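Gripper trial FAQ
Hussam Karaki, Skutville bench
Last updated 2024-02-12

I keep getting the same questions about our gripper and camera comparison, so I've put the answers in one place. If yours is missing, write to me and I'll add it.

What are you comparing?
Two sets of fingers for the small parts sorting job. One set is the long flat paddles from Sovura, the other is a shorter pair that Tarawneh cut for us. Same arms, same controller, same bins. I also run each set with the wrist camera on and then with only the fixed camera, so there are four combinations in all.

How many picks does each set get?
1,000 with the fixed camera and 1,000 with the wrist camera. I log a miss any time the part isn't in the fingers when the arm lifts – even if it gets it on the second try. Sorry, Sovura fans!

What does the bench look like?
Yellow bins on both sides, a steel tray with white paper in it, and an arm working from each side. The parts are little boards and wire harnesses.
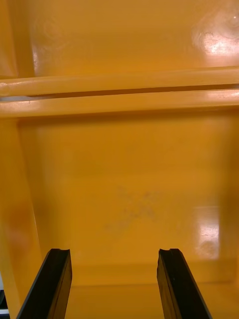
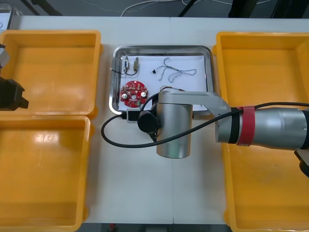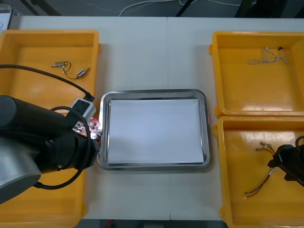 The wrist camera's view of a yellow bin, then two fixed camera views of the bench

Why are the bins shiny? Doesn't that bother the cameras?
It does, and I want it to. The bins at Grirkport are glossy too, and I'd rather find out now what glare does to us. The wrist camera gets bright patches off the plastic at some angles. I've left the exposure locked for both finger sets (please don't "fix" it if you're borrowing the bench).

Which parts give you the most trouble?
Wire harnesses, by a mile. A board stays put when you reach for it. A harness can snag on the next one, and then you've picked up two. I haven't settled on how to score that yet, so for now doubles go in their own column.

Do the cables on the arms get in the way?
Sometimes, yes. They need slack for the wrist to turn, and the loops can hang lower than I'd like. I'm trying shorter ties in February.

Can I get the raw logs?
Sure. Ask me for the folder and tell me which finger set you want. Miss clips are capped at 25 per set, and I pick them by date, oldest first.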